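Search this site
Type and hit enter

Filed under: Reviews / Needle & Thread / Kits

Apr 8, 2026 – posted by Kalniņš

The Usska village embroidery kit, stitched to the bitter end

I bought the large Usska kit in December, mostly because it was raining and I was in Uststead with an hour to fill and a shop full of thread in front of me. I'd been doing small things for ages – bookmarks, the corners of napkins, a very wonky robin – and I fancied something I could hang on a wall and point at. The large one is a harvest picture, all fields and rooftops and people carrying things, worked in stranded cotton on a printed linen ground. I've now finished it. It has taken me all winter, and I have opinions!

First, what you get. The cloth comes rolled in a tube, which I was so pleased about, as the last kit I bought was folded into eighths and I never did get the creases out. Then there are 40 skeins on a card, each one in its own slot with a number next to it, a packet of needles, a stitch booklet and a big fold-out chart. No hoop. I do think that at this price they might have put a hoop in, even a cheap one, but there you go. I used my old one and then gave up and moved to a frame, for reasons I'll come to.

The thread is lovely. I'll say that straight away in case you only read the top bit of reviews (I do). It has a soft shine to it, it doesn't fluff up after you've pulled it through a few times, and the reds don't bleed. I know the reds don't bleed because I spilled tea on the sky and had to wash the entire thing in the bathroom basin with my heart in my mouth. Tea came out, red stayed put. The greens are a bit samey, though. There are several that look the same under a lamp, and shade 1117 and its neighbour on the card are so close that I stitched most of a hedge in the wrong one before I noticed. I left it. It's a perfectly good hedge.

The linen is a mixed bag. It's a nice weight and it takes a needle well, but mine was cut slightly off the grain, so when I put it in the hoop the horizon sloped. You pull one side to straighten it and the other side goes. After a week of this I laced it on to a frame, and life got a lot easier. If you've got a frame, start with the frame.

Now the booklet. Oh dear. It was clearly written by somebody who has been embroidering since they could sit up, and it assumes you have too. Satin stitch gets a whole page with diagrams, and I should think anyone buying a kit this size can already do satin stitch. Then you turn over for the long and short shading, the bit that makes or breaks the picture, and there are 2 small drawings and a line telling you to "blend as desired". I desired very much to blend! I just didn't know how.
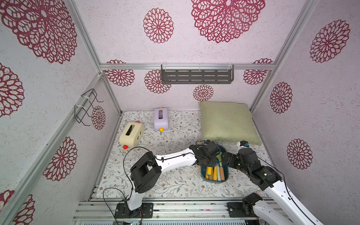 What got me through was unpicking the first field and starting again with a single strand where the chart says to use double. It's slower, but the colours slide into each other properly and you stop getting those stripes, like a badly mown lawn. I wish I'd worked that out before doing the roofs, which are stripy and are going to stay stripy.

The chart is much better than the booklet. It's printed large, the symbols are easy to tell apart, and the whole sheet folds along the gaps between sections so you aren't forever trying to read a number through a crease. I pinned mine to a bit of board and crossed things off with a pencil as I went. My one moan is that the border isn't on it. There's a leafy border printed on the linen, it's there in the photo on the tube, and the chart just stops short of it. I wrote to Usska and got a friendly reply with a drawing attached, so they do know about it, and I'd ask for the drawing as soon as you open the tube if I were you.

As for the design itself, I've gone back and forth. From across the room it's gorgeous, very warm, lots of movement in the figures, and the trees have a real lean to them as if there's a wind getting up. Close to, some of the faces are a bit blank. They're only a few stitches each, so there isn't much room for character, and I ended up adding a tiny back stitch for the eyebrows on the people at the front. One of them now looks furious. I've grown fond of her. The animals are better than the people – there's a goat near the well that I'd happily have on a cushion.

I should mention the time. The tube says it suits an "adventurous beginner", and I think that's pushing it. I'm not a beginner and I had evenings when I wanted to put it out with the bins. The sky alone is a big area of long flat stitches in pale colours, and it shows every wobble. If you're new to all this, Usska do a smaller one with a single tree and a gate, and I'd do that one first and see how you get on.

Compared with the Ernotville kits, which I've done 3 of, the Usska has nicer thread and a much more interesting picture, but Ernotville's instructions are miles ahead. They tell you what order to work in, for a start. With this one I did the foreground early on, as it looked the most fun, and then spent weeks dragging my sleeve across it to get to the hills. Work from the top down! It isn't written anywhere in the booklet, so I'm writing it here.

Thread left over: plenty. I've got nearly full skeins of the mustard and both the browns, and enough of the dark red to do something small with. I only ran short of one colour, a chalky blue used in the sky and the water, and I had to finish the last bit of river with something close from my own tin. You can see the join if I show you where it is, so I don't show people where it is.

Would I buy another? Yes, I think so, though I'd want a sale on. They've got a night market picture coming out that's mostly lanterns and dark cloth, and I keep going back to look at it. Mine is off being framed at the moment, in plain oak with no glass. I'm told glass keeps the dust off, but it flattens the stitches so much, and after all those evenings I want the stitches to show.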